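How to clear and sort a worktable

A worktable that gets used every day fills up with small flat things: wrappers, cards, sleeves, lids, packets. They slide under each other and get lost. Clearing the top properly takes 15 minutes if you keep to one order.

What you need

Two shallow boxes, a trash bag, a damp cloth, a dry cloth and a soft pencil eraser.

Step 1. Clear the edges

Start at the outside and work in. Push anything you are keeping toward the middle of the table. Trash goes straight in the bag. Don't sort yet.

Step 2. Split the pile

Put tools in one box and supplies in the other. Fouad Belhaj, who shares my bench at Caststead, adds a third box for "not sure." I tried it in January and it was still full 12 weeks later, so I stick with two.

Step 3. Handle flat items one at a time

Thin things are easy to pick up in pairs by mistake. Lift each one by a short side, check underneath, and set it down with a gap before the next. Anything in foil should stay flat – bent foil tears at the fold.

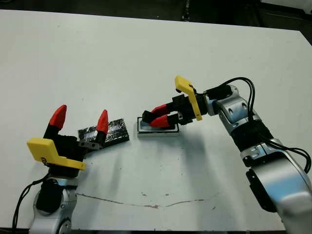
Leave the flat items in the middle until the boxes are off the table. They go away last, on top of everything else, where they won't get crushed.

Step 4. Wipe the top

Go over a pale top with the damp cloth, then the dry one. Try the eraser on small specks. Old brown lines often won't lift, and scrubbing dulls the finish around them. Test any cleaner on a corner first.

Step 5. Put back only what you use

Return the tools you need for the next job and shelve both boxes. I do the whole thing again every 2 weeks.

Vlasta Georgiou
Updated 2020-09-17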